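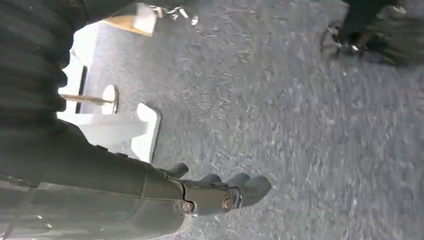
Temedari library to close for three weeks in June

The Temedari branch library will close for three weeks in June while its heating pipes are replaced. The work was put off twice last year after a leak in the basement forced the town to spend the money on drainage.

Borrowed items will not come due during the closure, and no late fees will be charged. Readers who have books on hold can pick them up at the Bendimeo branch, which will stay open until 8 p.m. while the work is going on. The book drop on the Temedari side street will be locked, so returns should also go to Bendimeo.

Story hour moves to the Bendimeo meeting room and keeps its usual 10 a.m. start. The room holds 100 people, and no sign-up is needed. The tax help desk will not run again until the building reopens.

The contractor, Voretti, will begin on the upper floor and work down. Local history files have been packed and will not be available until July. The library is also clearing out 500 older paperbacks, which will be sold in the lobby during the last week before the closure. Each book costs $3, cash only, and any left over will go to the town's senior center.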